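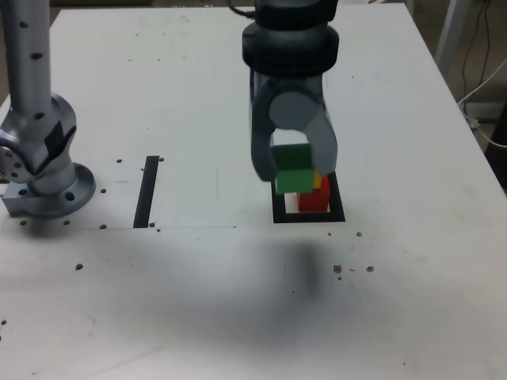 Three colours and a square

Why a painted wooden block is still hard to get right

214 shares 37 comments

Lemlem Tekleab keeps her seconds in a bread crock by the workshop door. They are mostly red. Red is the colour that shows a bad brush mark first, and it is the colour she sells most of, so the crock fills up with it and the greens and yellows sit in between like fruit in a cake.

She has been making wooden blocks in Clidard for long enough that people in the town have stopped asking what else she makes. The answer is nothing. She cuts cubes from planed lengths, eases the edges, paints them, and puts them in cotton bags. The sets are called Kioko and come in red, yellow and green. There was a blue for a while. It went on patchy over the wood she was using, and she dropped it when the tin ran out.

A wooden cube looks like the easiest thing in the world to make, and for the first ten it is. The trouble starts when they have to go on top of one another. If one face is out by a hair, a stack of two will hide it. A stack of three won't. Tekleab tests by stacking in threes, always on the same white tabletop, always inside the same black square, and she walks round the table before she decides.

"I don't measure them at that stage," she says. "I measured them when they were cut. By then I just want to know if they lean."

The square came about by accident. When she first took the blocks to a craft fair she found that people picked them up, turned them over and then had no idea where to put them down. They held on to them for the whole conversation. At the next fair she laid a square in black tape on the tablecloth, and everybody put the blocks back inside it without being told. Children did it, and so did the man who came to check the fire exits. Every set now goes out with a square of its own.

It has become the part of the game that people write to her about. A block placed inside the square counts and a block outside it doesn't, and that is as far as the rules go in the leaflet. Families add their own. One household plays that the corners are lava. Another won't let you start until all three blocks have been scattered at least a hand's width apart, which makes for a slower game and fewer arguments.

The seconds crock brings us back to paint. Tekleab uses a water-based enamel from a small firm called Sosance, and each block gets two coats with a rub down between. The paint is thin and it has to be. A thick coat pools at the edges and leaves a ridge, and a ridge will rock the block above it. A thin coat lets the grain come through a little, more on the yellow than on the other two, and she likes that. She doesn't like drips, fluff or fingerprints.

The wood is another matter. Some customers want to see it. They buy a toy made of wood and then complain, quite reasonably, that it might as well be plastic. So a few years ago she began leaving part of the timber bare on some of the blocks, with the colour stopping short. It is harder than painting the whole thing. The line has to be masked, and the tape lifts fibres if you leave it on over lunch.
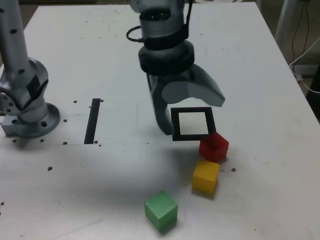
Placing is the half of the game that gets overlooked. Adults in particular treat the blocks as a stacking toy and go straight for height, and with three blocks there isn't much height to be had. Once you have made your tower you have finished. The longer game is getting them from where they lie to where they ought to be, in the right order, and square to one another.

Prys Gittins knows more about this than most. He ran the toy library in the old chapel hall for years and has kept a notebook of what was borrowed and what came back. There are 2813 loans in it. Blocks of one kind or another account for more of them than any other toy, and he thinks the reason is that parents could carry them home without help.

"The train set went out in a box the size of a sink," he says. "You needed a car. Blocks went in a coat pocket."

The notebook also records losses, and here the blocks do badly. Of the coloured cubes bought over the years, 167 never came back. Gittins wasn't strict about it. He reckoned that a block under a sofa was still being used, in its way, and he noted that the yellow ones went missing least. He has a theory that yellow shows up under furniture. I tried it at home and he may be right. I found the yellow one straight away, with a biscuit beside it.

When the hall closed for repairs he stored the remaining toys in his own house, and some of them are still there. He brought out a bag of Kioko blocks from an early batch while I was visiting. The corners had gone soft and a few faces were down to the wood from handling. He said that was the stage at which children liked them best. A new block is slippery and bright and gets posted into things. An old one gets built with.

I asked him how he would teach a child to stack three blocks and he said he wouldn't. He would leave them on the table at different angles, some way from the square, and go and put the kettle on. A very young child picks up the nearest. One a little older will look at all three first and choose by colour. There comes a point, and he could never predict when, at which a child starts to turn the block in the hand before letting it go so that it lands straight. He used to write that down as well, with the month. The notebook has a lot of these entries, in pencil, in the margins of the loans.

He also has views about colour order. Left to themselves, he says, most children put red at the bottom. He doesn't know why. Tekleab, asked separately, said the same and didn't know why either, though she pointed out that red is on top in the bag as she packs it. She has since tried packing green on top for one batch. She hasn't heard back from anybody about it and isn't sure what she would ask.

The sizes have settled over time. Her first blocks were larger and made a good loud noise on a table, which was popular with children and no one else. The present ones fit a small hand with room for the fingers to close past the sides. That matters more than it sounds. If a block is too wide the child has to hold it flat on the palm and tip it off, and a tipped block never lands where it was meant to. If it is too small it disappears into the fist and you can't see the edges to line them up.
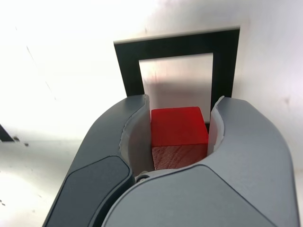 Edges are where she spends her time now. A sharp edge looks smart and chips within a week. A very round one is kind to the hand and hopeless for stacking, as there is less flat face left to stand on. She takes each edge down with three strokes of fine paper on a cork block and stops. The corners get one more. It is dull work and she does it in the afternoons with the radio on, in trays of 70, with the windows open if the weather allows.

The timber is beech when she can get it and birch when she can't. She buys offcuts from a joiner's yard called Poson on the far side of the river, where they are glad to have them taken away. Offcuts are cheap, but they come in whatever lengths they come in, and some weeks she spends more time sorting than sawing. Knots go in the stove. Anything with a wavy grain she puts to one side for herself. There is a row of unpainted cubes on her kitchen windowsill, no two the same, that she has never offered for sale.

People do ask why there are only three. Bigger sets exist, with arches and columns and long planks for bridges, and she has nothing against them. Her own children had one. What she noticed was that most of it stayed in the tin. A few favourite pieces came out each time and the rest was tipped over the floor to get at them. Three blocks can be put away by a two-year-old. They can be played with on a tray, on a train, or on a corner of the table while somebody else is eating.

The price has gone up, as everything has. She was apologetic about this and showed me the last invoice from Sosance to prove it. The bags cost more as well, and she has thought about cardboard, but a card box gets sat on. She has put off the decision until September.

Looking after the blocks is simple enough. Wipe them with a damp cloth and leave them to dry on a rack or a folded tea towel, turned once. Don't soak them. The grain swells and the faces go out of true, and a block that has been in the bath will never stack again, although it will float. Don't dry them on a radiator. Chips can be touched up with any water-based enamel, and the repair will show, and after a month of use you won't care.

The tabletop wants wiping too. Grit under the bottom block is the commonest cause of a leaning tower, and it is nearly always blamed on the block. Tekleab has had sets returned as faulty that stood perfectly well on her own table. She sends them back with a note asking the owner to run a hand over the surface first. Most of them don't write again.

Before I left she let me stack three from the crock, to see what a second feels like. Green went down first, then yellow, then one of the many reds. I thought it stood straight. She walked round to the window side, bent her knees a bit and looked along it, then took the red one off and turned it over to show me a dried run of paint along one edge, no thicker than a thread. She rubbed at it with her thumbnail and dropped it back in the crock.

37 comments Share this article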